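Finally worked through the clothes sorting for the Turstead swap rail. Posting my notes as a thread in case anyone else is doing a rail at theirs. Mostly about folding, so mute me if that's not your thing.

Background: the rail runs in the hall at Turstead every April. People bring what they no longer wear, take what they like, and whatever is left at the end goes off to Pencombe for the textile bank. My job is everything between the bags coming in and the tables going out.

First thing I changed this year was hanging less. T-shirts on hangers stretch at the neck and take up a lot of rail for what they are. They're now folded on tables and only shirts, dresses and coats get hung.

Second thing was sorting by size before colour. Last year I did it by colour and it looked lovely for ten minutes. Then everyone had to unfold everything to find the label.

So the method now is: unsorted pile on one table, a clear table in the middle for folding, finished stuff boxed by size as it's done. I tried doing it all on one table and kept mixing up the two lots.

The clear table matters more than I expected. If you're folding on top of other clothes you never get a straight edge, and the sleeves catch on whatever is underneath.

How I fold a T-shirt, for those who asked last time. Lay it face down and smooth it from the middle outwards. Bring one side in to the middle of the back, sleeve folded back on itself. Same with the other side. Then bottom hem up to the collar, and once more if it's a long one.

If there's a print on the front, check where it will end up before the last fold. People pick things up for the print, so I like at least a bit of it showing.

Thin jersey is the most awkward. It slides about and the hem rolls. I fold those ones wider and don't fuss over them. A wide flat rectangle stacks better than a small fat one anyway.

Labels: I check the neck label before I start folding. If the size has washed off I hold it against one I know and write the size on a bit of paper tape. Kustgate sell a low-tack one that comes off cotton without leaving a mark. I haven't tried it on wool and wouldn't.

Anything with a hole or a stain goes straight in the Pencombe bag. I used to put small marks aside to treat at home. That bag sat in my hallway for 2 months, so I've stopped.

Creases I leave alone unless they're really bad. I don't iron for the rail. It will all be handled and refolded within the first half hour.

The lime green one, probably a T-shirt, and some of what's still waiting on the side table:
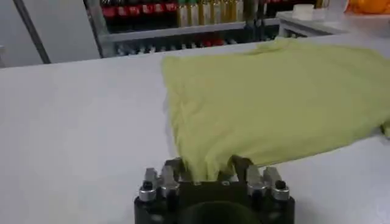
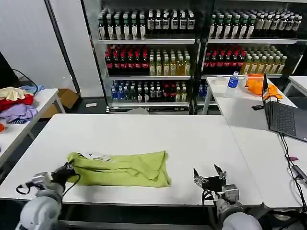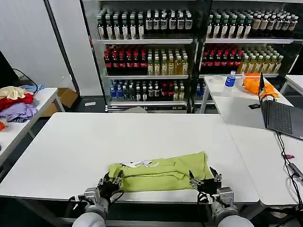 Bright colours go quickly at ours, so I put them at the front edge of the table and let the navy and grey sit behind. The creams I keep well away from the tea hatch.

Someone asked about boxes. Supermarket banana boxes are the right width for two stacks of adult T-shirts side by side, but they have a gap in the bottom, so put a sheet of card in first. Stand the shirts on their folded edge and you can see all of them without lifting any out.

Children's things I do separately, by age instead of size. Parents go straight to the age and don't look at anything else. I fold leggings in with the matching top where there is one.

Someone else asked about numbers. I'm the one with the clicker so I do know: 2561 items since the rail started, and 14 boxes is the most we've ever sent on at the end of one. I'd like it to be fewer this time.

The Saithong stall will be doing lunch in the car park again – please eat before you browse, or wipe your hands. There was an incident with peanut sauce and a white linen jacket.

Drop-off is at the side door, mornings only. Clean clothes please, in bags you don't want back. No duvets or pillows, we can't pass them on.

Still to do: the lavender, the light blue, the red, the cream, and then the coats, which I've been putting off. Will add to this thread if I find a better way of folding hoodies – at the moment the hood goes down inside and the whole thing comes out like a cushion.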